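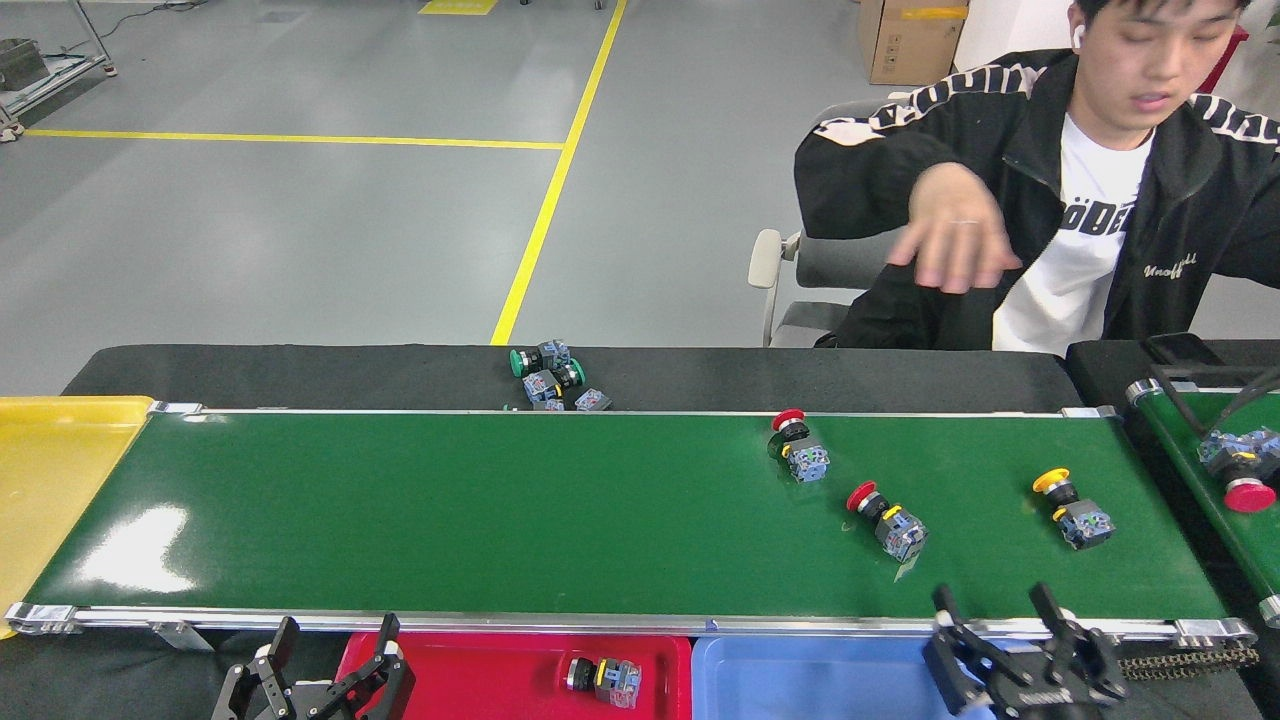 Sonstead Model Railroad Club - minutes, 28 October 2026. Higinio Arellano opened with great news: the Becerra layout ran its full loop at the open house without a single derailment! Everyone who worked on the curves got a long round of applause. Gumaro Alvarado raised the control panel, and members liked the idea of big push-buttons that small kids can press, the kind with a red or yellow mushroom cap. Gumaro will draw up a panel and bring it next time.

Present: Higinio Arellano (chair), Gumaro Alvarado, Munther Sayegh, Leobardo Palacios, Abundio Ponce (minutes).

Scenery. Leobardo showed his first try at the Ponari canyon and it looks wonderful - real depth, and the river bends just the way we hoped. He needs two helpers for the rock carving. Munther and Abundio signed up on the spot.

Money. The open house brought in $2000, our best ever. Agreed to spend part of it on three new turnouts and keep the rest for the February show.

February show. Hereo Hall is booked. Load-in starts at 6 a.m., so please be kind to whoever brings the coffee. Munther has a truck and will take the long modules.

Other business. Leobardo asked if visitors could bring their own engines to run. Lots of yes votes! Higinio will write up a short set of rules on couplers and wheel size.

Meeting closed and we ran trains until late.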